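What Does It Mean to Rent a Home?

Maybe you live in a house, or maybe you live in an apartment, way up on a high floor where you can see the tops of the buses going by. Wherever it is, somebody owns the building you sleep in. Sometimes that somebody is your own family, and sometimes it's another person or a company, and your family pays them so you can all live there. That second way is called renting, and millions and millions of families do it!

Let's pretend we're walking down a long street in Clarnthorpe (it has a bakery at one end, so we'll go slowly). Halfway along is a yellow building with 12 apartments in it. The building belongs to a woman named Catalina Lagos. She doesn't live in it herself, but she owns all of it, from the roof right down to the mailboxes. A person who owns a home and rents it to others is called a landlord. The people who pay to live there are called tenants.

On the second floor live the Benítez family, in apartment 2. Every month they pay Ms. Lagos 1000 dollars. That money is called the rent. She uses part of it to fix things, part of it to pay taxes to the town, and part of it to pay back the bank that helped her buy the building in the first place. Whatever is left over is hers to keep, the way a baker keeps what's left after paying for flour and sugar and the big hot oven.

Before the Benítez family moved in, everyone had to make some promises, and they wrote them down on paper so there wouldn't be any mix-ups later. Those written promises are called a lease. A lease says how much the rent is, when it has to be paid, and how long the family can stay. Lots of leases last one year. It might also say whether you can have a dog, or paint your bedroom purple, so if you've been dreaming about purple walls, have a grown-up check the lease first!

Then there's the deposit. A deposit is extra money the tenants hand over at the start, and the landlord holds on to it for them. When the family moves out one day, they should get it back if they've taken good care of the place. A few small scuffs from ordinary living are usually fine. A great big hole in the door is another matter, and the landlord may keep some of the deposit to pay for mending it.

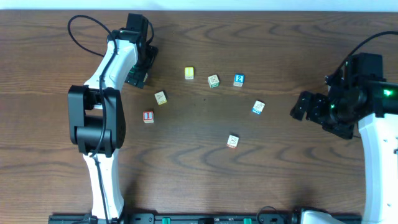

What happens when something breaks? Suppose it's a chilly evening in December and the heater stops working. In most places, it's the landlord's job to get a heater fixed, so the Benítez family calls Ms. Lagos, and Ms. Lagos calls a repair company called Kileck. The new part costs 89 dollars, and she pays for it, even though she isn't the one who was shivering under two blankets.

Tenants have jobs too. They pay the rent on time, they keep the place reasonably clean, and they try not to stomp around over the neighbors' heads at bedtime. They also tell the landlord about little problems, like a drip under the sink, before they grow into big soggy ones.

Words to remember

Landlord: a person or company that owns a home and rents it out.
Tenant: a person who pays to live there.
Rent: the money a tenant pays, usually every month.
Lease: the written promises between a landlord and a tenant.
Deposit: money held by the landlord until the tenant moves out.

Something to talk about at home: if you were the landlord of a yellow building, what would you put in your lease?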